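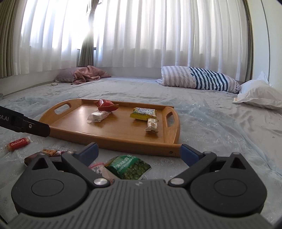

Flurnidus Hand Gripper, second version: review

Tested by Efua Gbeho, December 2018

The Flurnidus is a two-finger gripper on a handle. The operator holds it, picks things up with it, and a camera on the tool records what the fingers do. The recordings are then used to train a robot arm carrying the same fingers. Morkanness sells it as a boxed kit with the tool, one spare set of finger pads, a charging cable, a mount for the camera and a license for the Lukum recording software. We bought ours at list price.

Build

The body is dark gray and ribbed, and the ribs give a decent hold with either hand. Each finger is black and turns on a large round housing at its base. Play at the fingertips was small when new and had not grown noticeably by the end of the test. The screws at the finger joints are silver, exposed and easy to reach. Two of ours needed tightening in the first week. A drop of thread locker fixed it, and the factory should be applying it.

The blue rubber pads are the best part of the tool. They are soft enough to hold a foil-wrapped candy without crushing it and they wipe clean with a damp cloth. They do pick up lint from bedding. Wipe them at every battery change.

Test

I recorded 333 picks over two weeks. The task was moving wrapped snacks between a bed and a wooden serving tray with raised rims. I chose it for the mix of soft ground, hard ground and packaging that changes shape when squeezed. Naa Abugri reviewed the recordings and marked the failures.

Small twist-wrapped candies were easy on the tray and harder on the sheet, where the fingertips push the fabric up in front of them. Approaching steeply helps. Larger packets, such as a bag of wasabi peas, need a grip on the sealed edge; taken by the middle, the contents shift and the bag rolls out. A Biscoff cookie in its wrapper lifts well by the long sides. Anything lying against the tray rim calls for one finger between the item and the rim, and the fingertips are a little thick for that.

The camera sees both fingertips through the full travel. Bright daylight through sheer curtains confused the automatic exposure on the first day. Lock the exposure in Lukum before starting and leave it locked.

Handling

Fatigue is the main complaint. The weight sits forward of the grip, and after a long session I felt it in the wrist. Karim Najjar has larger hands and had less trouble. The trigger spring cannot be adjusted. The older Aliyu tool has an adjustable spring and is easier on the fingers, though its pads are harder and slip on foil.

Software

Lukum found the tool at once and did not drop a recording. Export is slow. File names cannot be set in advance, so plan on renaming by hand.

Support

I wrote to Morkanness about the loose screws and had a clear reply from Ngaio Halliday in 3 days, with torque values that are missing from the manual. A revised manual is promised for March.

Ratings (out of 5)

Build: 4
Pads and grip: 4
Comfort: 3
Software: 3

Recommended for tabletop and household picking in short sessions. Buyers who record all day should try the handle first.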